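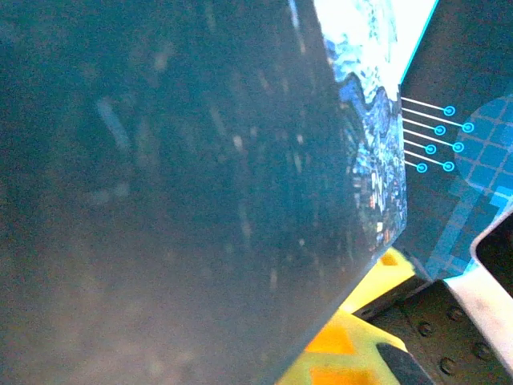

Fig. 1. Printed cardboard box: photo panel beside a dark navy field with white lines ending in cyan rings.

Packaging and Print, Unit 4: Reading the Face of a Box
Instructor: Jeanine Vandenberghe
Handout revised 12/19/18

Bring this sheet to the studio session along with a ruler, a loupe and one empty carton from home. Food cartons are fine if they are clean.

4.1 Panels
The face of a carton is the side the buyer meets first on the shelf. The other sides carry the legal text, the bar code and whatever did not fit. When you look at a face, start by finding where one printed area stops and the next one starts. In Fig. 1 the break is a thin, bright cyan line running diagonally, with the photograph on one side of it and flat dark color on the other. We call a line like this a keyline if it prints, and a guide if it is only in the file.

4.2 Photographs on board
Board soaks up ink, and fine detail fills in. The photograph in Fig. 1 is a city or coastline in blues and whites with small touches of orange and green. Small accents like those are the first thing to go when a plate is out of register, so check them with the loupe on your own carton. Large areas of one color hide a small shift much better.

4.3 Line graphics
The white lines in Fig. 1 borrow from circuit boards. Each one ends in a cyan ring, and the lines alternate long and short so the rings sit in a staggered pattern. Thin white lines on a dark ground are usually knocked out, meaning the board shows through and no white ink is used. The dark ink can spread into them. Draw yours a little heavier than looks right on screen.

4.4 Short runs and long runs
For the exercise, assume two jobs for the made-up client brief you were given in April (Stitulo, desk accessories). The first is a run of 200, printed digitally. The second is a run of 2,000, printed offset. Write down which parts of your design you would change between the two.

4.5 Exercise
Flatten your carton and trace the outline at full size. Mark folds with a dashed line and cuts with a solid one. Number the panels, then shade the face. On a second sheet, redraw the face using one photograph, one flat color and one line graphic.

Hand in both sheets to Wouter Willems in the print room. Names go on the back, in pencil. Loupes can be borrowed from Roos Verbeke and have to be returned the same day.

Next unit: glue flaps and inserts.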